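Support > Office and Studio Space > FAQ

Print this page | E-mail this page

Using the Wanholm front hall: frequently asked questions

Who can use the hall?
Any tenant at Pleduvent. Book it at the desk for up to four hours at a time.

Can we bring our own clothing rack?
Yes. Keep it clear of the doors and take it home with you at closing. Bags may hang on the rack, but boxes have to be out of the walkway.

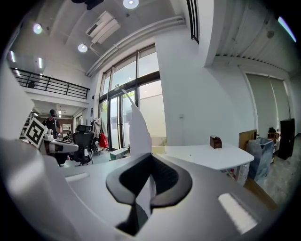 Are office chairs provided?
Two come with each booking. If you need more, ask before noon. We have six in storage.

Can we use the balcony?
Only with a separate booking. Please don't hang anything from the railing.
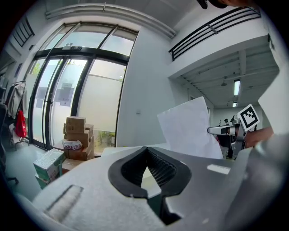 Kumarasinghe

Where do deliveries come in?
Through the glass doors. The lower part is frosted, so open them slowly in case someone is on the other side. The way out under the exit sign must stay clear.

Can we tape paper to the glass?
No. Leave notices at the desk and we will put them up for you.

When does the hall close?
At 6 p.m., except in January, when we close at 4.

This site uses cookies. By continuing to browse, you accept their use.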